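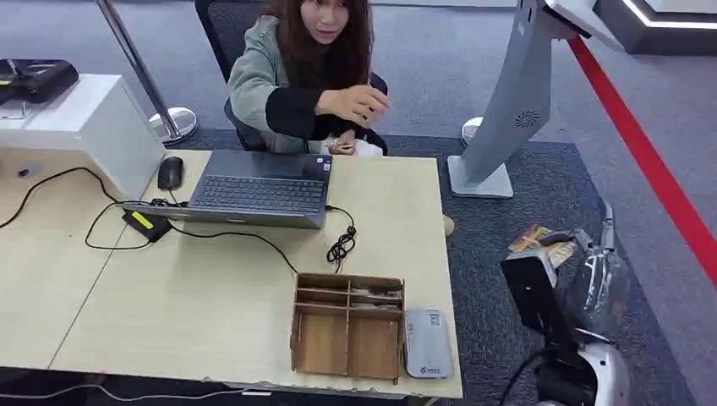
**Was macht man mit einem Kasten, der Fächer hat?**

Man legt den Kleinkram hinein, der sonst neben dem Laptop wandert, und legt ihn später auch wieder dorthin zurück.

Mit diesem Wissen ausgerüstet, fuhr ich am 25. Juni 2024 nach Jarkitz, zum offenen Tag von Utov. Die Anreise dauerte 79 Minuten, davon stand der Zug gefühlt die Hälfte vor einem Maisfeld. Am Eingang gab es ein Namensschild, das meinen Vornamen mit zwei s schrieb, und lauwarmen Apfelsaft. Angekündigt waren »400 Quadratmeter Ordnung«. Ich habe nicht nachgemessen, aber bis zur Toilette war es weit.

Das Thema der Station, an der ich hängen blieb, lautete »Einräumen am Arbeitsplatz«. Ein heller Schreibtisch, ein Laptop, eine Maus, ein Netzteil mit gelbem Aufkleber und so viel schwarzes Kabel, dass ich mich sofort zu Hause fühlte. Vorn auf dem Tisch ein offener Kasten mit Fächern. Auch etwas Orangefarbenes mit einem Muster aus kahlen Ästen war im Umlauf, das ich gern in meine Küche gehängt hätte.

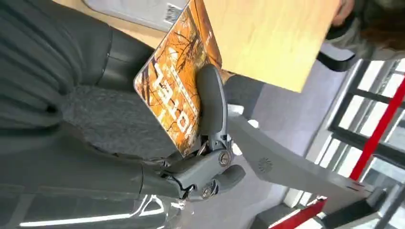 ## Die Sache mit den Fächern

Dénes Katona, der uns durch die Räume führte, vertritt die Lehre vom großen Fach: lieber wenig Unterteilung, dafür trifft man auch im Halbschlaf. Eine Besucherin neben mir bestand auf Trennwänden. Der Streit wurde mit einer Höflichkeit geführt, wie ich sie nur von Nachbarn kurz vor dem Anwalt kenne. Mein eigener Kasten daheim heißt Trevor, hat vier Fächer und enthält überall dasselbe,
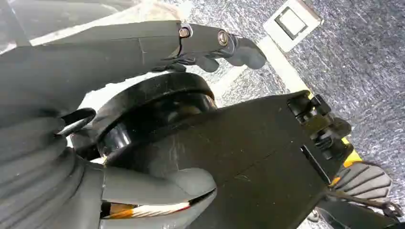

nämlich Gummiringe, Quittungen und einen Schlüssel, dessen Schloss ich seit Jahren suche. Katona riet zu einem Fach für Ungeklärtes. Drei weitere Ratschläge habe ich auf eine Serviette geschrieben und die Serviette liegen lassen.

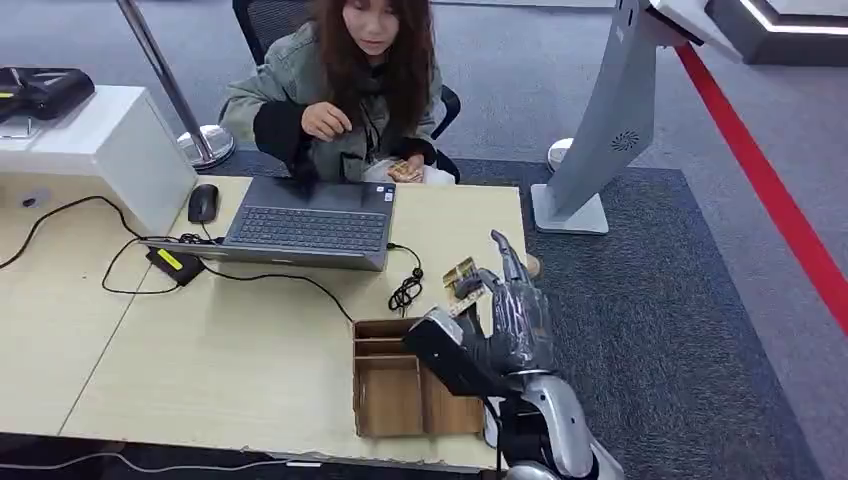

*Emrys Prosser*

Ein kleines verpacktes Ding in Weiß und Braun lag der Frau am Schreibtisch in der Hand, und ich hätte es ohne Zögern zu den Quittungen gesteckt. Im Oktober zeigt Utov die Reihe Barnodance, mit Schubladen. Ich habe mich angemeldet.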